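4. Pruebas con prendas dobladas

La última serie de ensayos compara dos juegos de dedos para la pinza: los Harms, rígidos y de punta roma, y los Grustow, más delgados y con recubrimiento de goma. El brazo Orberg y el controlador fueron los mismos en ambos casos. La cámara de muñeca se dejó a 650 lux de iluminación ambiente, medidos a la altura del asiento.

Cada intento empieza con la pinza abierta sobre la prenda. El operador baja el brazo, cierra los dedos y levanta. Se considera válido un agarre si la prenda llega a la bandeja sin desdoblarse. Hicimos 200 intentos con cada juego.
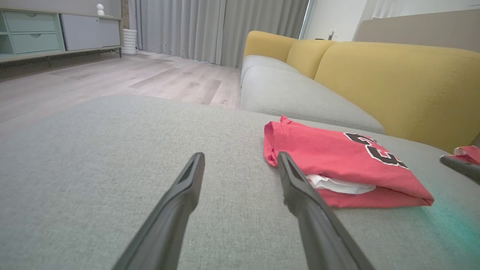
Figura 7. Vista desde la cámara de muñeca: pinza abierta junto a una camiseta roja doblada, sobre el asiento gris del sofá.

Con los dedos Grustow se completaron 192 agarres válidos. Con los Harms el resultado fue peor, sobre todo en prendas finas: la punta empuja el cojín, la tela cede y solo se coge la capa superior. Al levantar, el doblez se abre. En toallas y sudaderas apenas hubo diferencia entre los dos juegos.

El cojín blando complica la medida de altura. En la mesa del laboratorio bastaba una cota fija, pero en el sofá tuvimos que corregirla a mano en cada posición. Muireann Fahy, tutora del proyecto, propuso limitar la corriente del motor para detectar el contacto. Lo probamos el 28/6/22 y quedó incorporado al programa.

Queda pendiente repetir la serie con la segunda cámara Premcombe y revisar el desgaste de la goma a los 1.000 ciclos. Está previsto para octubre.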